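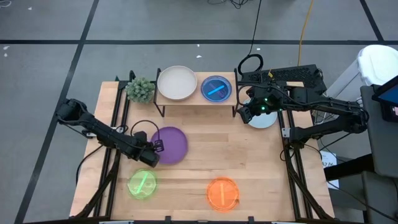

Coloured plates on the bench, two more up on the little shelf

Storing plates on a small bench shelf, stack or spread out?

Posted by Kurko

I've got a butcher-block top with a little raised shelf at the back, wood with black metal sides. At the moment the big off-white dish and the dark blue plate live up there, and the purple, green and orange ones are down on the bench. It looks cheerful but I've nowhere left to chop an onion! The see-through ones are delicate and I'm scared of scratching them if I stack. Also, is the fake plant in the corner a waste of space? I quite like it.

Qin
Stack them. Big off-white one at the bottom, coloured ones on top in size order, and a bit of kitchen roll between the plastic ones (I cut up old tea towels, same thing). Mine have been piled up like that since August and they're fine. Just don't drag them out sideways, lift the top ones off first. And wipe the grit off the shelf now and then, that's what did for my old set.

Davo
get a plate rack

Dilencombe
I'd keep the off-white one where it is if you use it every day, and put the rest in a cupboard. Do check it isn't poking out past the back of the shelf though, I lost a lovely bowl down behind mine one Tuesday and had to pull the whole bench out. Keep the plant!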